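Best way to set up for chopping on a nice table?

paweena_w
Just moved to Lodville and finally have a proper white table! Two evenings of beetroot and turmeric and I'm already scared for it. What do you all put down?

Zuzanna M
Brown paper, every time. A big sheet over most of the table, board on top, bundle it all up afterwards. I love it — peelings and all, straight in the compost.

wian_oost
Can't agree, sorry. Paper slides about and soaks through. Get an oilcloth and wipe it.

Zuzanna M
Mine doesn't slide if I tape two corners! And oilcloth goes sticky in March when the heating's still on.

paweena_w
Ooh, tape. What about the board itself?

Angelica Mangubat
Boards are my favourite subject! I've had wood, glass (never again, the noise) and a few others, and I'd pick one with a loop handle so you can hang it up to dry — I'm very happy with a white one with a dark grey border and rounded corners, as you can spot every last crumb on the white. I keep my cups on their sides in a black holder too, well away from the chopping. Team brown paper, by the way, sorry Wian!
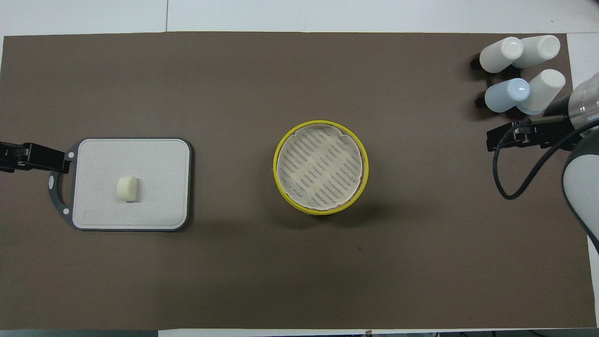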